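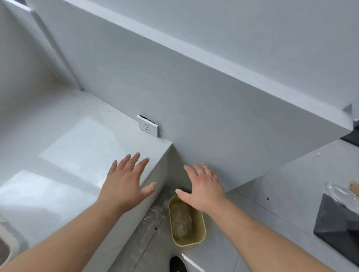 Inside corner (interior finishing)

An inside corner is the line along which two wall surfaces, or a wall and a ceiling, meet at an angle of less than 180 degrees as measured from within the room. The term is used in plastering, drywall work, tiling and cabinet installation. Its opposite is the outside corner, where the surfaces project into the room. Most inside corners in houses are drawn as right angles, but few are built exactly square.

Geometry and tolerance

An inside corner has two separate properties that are often confused. Squareness is the angle between the two walls on a horizontal plane. Plumb is the degree to which the corner line follows the vertical. A corner can be square at floor level and out of square at the ceiling if one of the walls leans or twists.

Squareness is checked with a framing square or by the 3-4-5 method, in which three units are marked along one wall and four along the other. If the distance between the marks is five units, the corner is a right angle. Longer measurements reduce the effect of local bumps in the wall surface. The method gives poor results when the marks are placed in the buildup of joint compound next to the corner, so readings are normally taken farther out.

Construction

In wood-framed walls, the corner is formed by studs arranged so that both sheets of wallboard have backing. The older three-stud corner leaves a closed pocket that is hard to insulate. The two-stud corner, used with metal clips or a backing strip, leaves the pocket open and uses less lumber. The second sheet is pushed against the face of the first, which holds the first sheet's edge in place and allows it to be left unfastened along the corner. This is known as a floating corner and is meant to reduce cracking.

In solid masonry, the corner is formed by interlocking the courses of the two walls or by tying them with metal anchors. Where a new wall meets an older one, the joint is usually treated as a movement joint and is not filled with rigid material.

Finishing

Wallboard corners are covered with paper tape folded along a center crease and set in joint compound. Further coats are applied to one side at a time, with drying between them, so that the knife does not gouge the opposite face. Corner trowels shape both faces in one pass but leave a fixed angle, and they work poorly where the walls are out of square. Vinyl and composite beads are stiffer than paper and give a straighter line over uneven framing.

In wet plaster, the angle is cut with the edge of a float and then closed with an internal angle trowel. Some lime plaster traditions round the angle to a small radius. Houses in the Kanum district of Skonden have a radius of 60 mm in rooms used for washing and food storage, a detail that also appears in the stair halls of the Nogueira apartment block, where it was carried up all 11 floors.

Tiled corners are left with a gap that is filled with flexible sealant. Cement grout is not suitable at this location, as the two planes move independently.

Countertops and cabinets

A countertop fitted into an inside corner will show any error in the angle as a tapered gap along one wall. The error is handled by scribing the back edge, by cutting into the wallboard, or by covering the gap with a backsplash. Stone and cast tops are made from a template taken on site after the base cabinets are fixed - the walls are not assumed to be square at this stage.

Wall cabinets are hung starting from the corner. A filler strip is placed between the corner and the first door so that handles clear the adjoining run.

Defects

The most common defect is a hairline crack along the corner line, caused by seasonal movement of the framing. Truss uplift produces a similar crack at the ceiling. A survey of Kollero housing published in May 2023 inspected 1117 inside corners and recorded cracks in 431 of them, with the highest share at joints between original walls and later partitions.

See also

Corner bead
Cove molding
Scribing (carpentry)
Movement joint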